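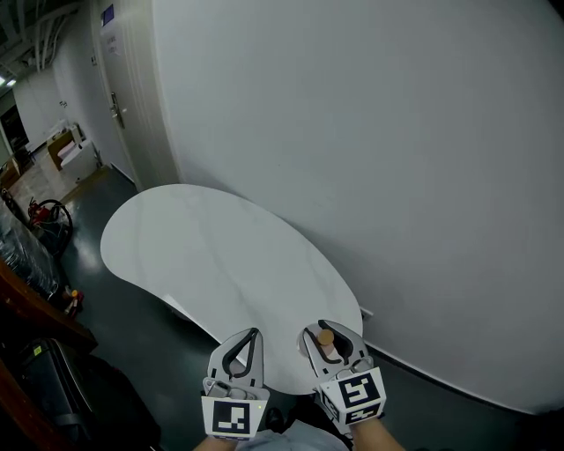 The woman who runs the game shelves at Gatti, a café on the harbor side of Orora, started with a box of old board games from her parents' attic. Half of them had parts missing. "I put them out anyway," she told me over a very good almond bun, "and people played them anyway! They used coins, buttons, sugar cubes. I thought, okay, this town wants to play."

That was in December, her first winter in the place. The shelves now hold 525 games, and she can tell you which ones work with a six-year-old, which ones end in a sulk and which ones you shouldn't open after nine at night. She plays every new arrival at least twice before it goes out. "The first time you're only learning the rules," she says. "You can't say you like a game until you've lost it properly."

I asked what gets borrowed most and expected something big and shiny. It's mancala, followed by a card game called Mivis that was written by two sisters a few streets away. Mivis has 42 cards and no board, and the rules fit on a sheet the size of a postcard. We played three rounds while we talked (I lost all of them) and I'd happily have stayed for ten more. You pass a card, you bluff a little, you try to keep your face still. She was much better at the last bit than I was.

She gets most excited about older players. A group of retired ferry workers comes in on winter afternoons and has worked through more than 100 titles, keeping score in a green ledger. "They argue like you wouldn't believe. Then one of them buys the coffee and they set it all up again."

Does she worry about phones? She laughed. "People look at them when it isn't their turn. So I choose games where the turns are short."

Next she wants a lending shelf, with 200 games that can go home for two weeks at a time, and a summer tournament in the yard. She's calling it the Jeltovura, after a word her grandmother used for any game that went on past bedtime. Sign-up sheets will be by the till, and beginners get the first tables.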